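Re: [chores-list] Are we there yet on putting things away?
From: Silvia Pešek
October 2024

Hello all,

Hazem Benkirane wrote:
> I keep seeing clips of arms folding towels, and my sister, who runs
> housekeeping at Winby (252 rooms), keeps asking me if she should care.
> My answer is always "not yet," but I'm running out of ways to say it.
> Would anyone trust a machine to put away one drawer of ordinary stuff,
> with no person standing by? I don't mean a demo with wooden blocks.

Hazem, thank you for asking it this way, and please forgive the long reply. I've been meaning to write this up since August and kept getting pulled back to the Trimden job.

My own answer is "a little bit yet," if you'll allow me that! What has changed is how well the arms get to the right neighborhood. Tell one to go to the drawer and it mostly goes to the drawer. Where I still lose sleep is the last inch or two, and the things people really keep in their homes, so much of it soft and shiny and wrapped in plastic. A block is the same shape every time you meet it. A bag of dried food has a new shape each time you set it down, and a pair of slippers in clear wrap gives you a bright streak of light where you were hoping for an edge. (My mother can't find the end of the wrap either, so I try to be fair about it.)

All three of these are wrist views, with a plastic-wrapped bag somewhere in each. 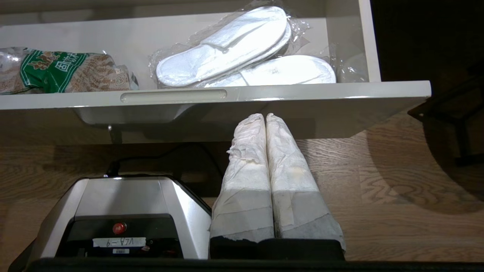
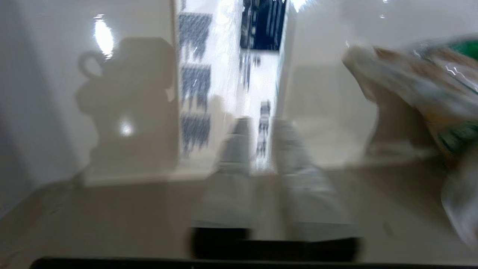
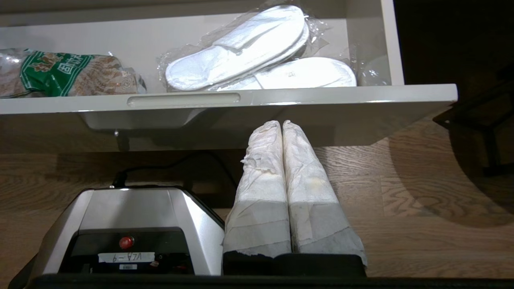

So, would I trust it alone? With a drawer like that one, I'd stay in the room. At Follex we went through 90 tries at putting one soft package in a drawer, and 25 of those needed a person to step in. Most were small things, a corner of the bag caught on the rim, or the fingers closing on a fold of plastic and very little else. A person fixes that without noticing. The arm has to notice first, and I think that is the part still missing. It will happily go on to the next step with the bag hanging half out.

Closing the drawer, by the way, is much better than it was. We used to dread it, and now I'd call it the easy part of the afternoon, provided nothing is sticking up.

For your sister I would say this: don't plan any shifts around it, but do go and look if somebody offers to show you. Bring your own things in a shopping bag and ask them to use those. I did that on my visit to El-Sayed and learned more in one morning than from a whole summer of clips, and they were very gracious about my awful crinkly bags.

I have notes on all 90 tries if anyone wants them. They're messy and half of them are in my own shorthand, but I'm glad to send them along off list. And Hazem, what does she have the most of, linens or small packaged things? I'd answer differently for towels.

Warmly,
Silvia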